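Asavine Introduces Two-Bin Tabletop Sorting Set for Shared Kitchens and Break Rooms

Color-coded open bins are intended for drink cans, small packaging and other light counter waste

TIRNITZ, December — Asavine today announced the Skovent tabletop sorting set, a pair of open-topped cylindrical bins for use on counters, break room tables and serving stations. The set goes on sale this month through the company's Tirnitz warehouse and through office supply dealers that already carry Asavine floor bins.

The Skovent set consists of one gray bin and one yellow-green bin, each finished with a white rim. The bins are sold without lids and without printed labels. Asavine supplies a sheet of blank adhesive labels with each set so that a site can assign the two colors according to its local collection rules. In the default assignment described in the user leaflet, gray is used for empty drink cans and yellow-green for cartons, packets and small bottles.

"Most of the sorting errors we looked at were made at the table," said Piret Hunt, product manager at Asavine. "People finish a can, put it down, and leave. The floor bin is by the door and the can stays where it was. We wanted a container that sits within reach of the person who is holding the item."

Development began with a review of shared kitchens in office buildings managed by Khoo, a facilities services company. Staff recorded what was left on tables at the end of the lunch period. Drink cans were the most common item, followed by small cardboard packets. Cans were found both upright and on their sides, and the ones on their sides were more likely to have leaked onto the table surface. The bin opening was sized so that a standard can drops in from either position without being turned.

A trial version of the set was then placed in 70 Khoo kitchens. Each kitchen received one set, positioned toward the back of the main table so that the front remained free for eating and food preparation. Cleaning crews emptied the bins at 2 p.m. and again at closing.

"The first version had straight walls and the bins were hard to pull apart after washing," said Darius Toom, who led the trial for Khoo. "The tapered gray bin was an improvement. We also asked for a rim that was easy to grip with a gloved hand."

Placement

Asavine recommends that the two bins stand side by side on a flat, level surface with both openings unobstructed. Where a table is cleared and reset several times a day, the base positions can be marked with short strips of colored tape. Tape should be applied to a clean surface and replaced when the edges begin to lift. Bins should not be placed on a cooktop, next to a toaster, or on any surface that becomes warm in use.

Items not suitable for the set

The bins are not intended for food scraps, broken glass, batteries or liquids. Cans and bottles should be drained before they are dropped in. Bottles that have held cleaning products or medicines should be handled under the site's own rules and kept out of the set. Cardboard packets do not need to be flattened, although flattening increases the number of packets a bin will hold.

Cleaning

Both bins can be washed by hand in warm water with ordinary dish soap. Abrasive pads will dull the rim. After washing, the bins should be dried fully before liners or labels are fitted. Liners are optional and are sold separately in packs of 100.

Availability

An initial run of 300 sets has been allocated to dealers, with a second run planned once dealer orders are confirmed. Replacement bins in either color may be ordered individually. Sites that took part in the Khoo trial can exchange the straight-walled version at no charge by contacting Shamim Orakzai in customer service at the Tirnitz office.

Media contact: Inese Mets, Asavine press office, Tirnitz. Product samples and the user leaflet are available on request. 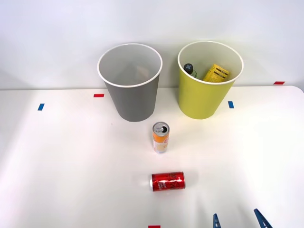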